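3.2 Objects and surfaces

Tea service was chosen as the second activity because it combines vessels that must stay upright with items that have no fixed place. Serrano's earlier inventory of shared break areas listed 396 surfaces, most of them rectangular. Round tables were treated there as a single class, although they offer no corner against which a person can line things up. We therefore coded position by distance from the rim and by nearest neighbor, following the scheme of Carvalho.

Each item was assigned to one of two groups. Service items are those used to hold or pour a drink. Resident items, such as plants and ornaments, stay on the table between uses and limit the space left for service. Personal bottles were coded separately, as they arrive and leave with their owners. Across the 2,656 placements coded, an item was counted as displaced only if its base had moved by more than its own width.

Figure 2 shows a typical mixed arrangement. The potted plant holds the center, which leaves a ring of usable surface, and the teapot stands close to the near edge.
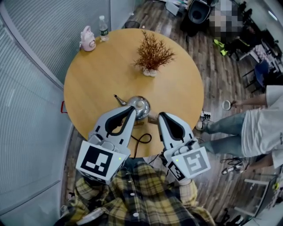

Figure 2. Round table with metal teapot, potted plant, water bottle and pink ceramic container.

Cables lying on the tabletop were recorded as obstructions but were not given a position code. Cups held in the hand were left out of the placement totals until they were set down.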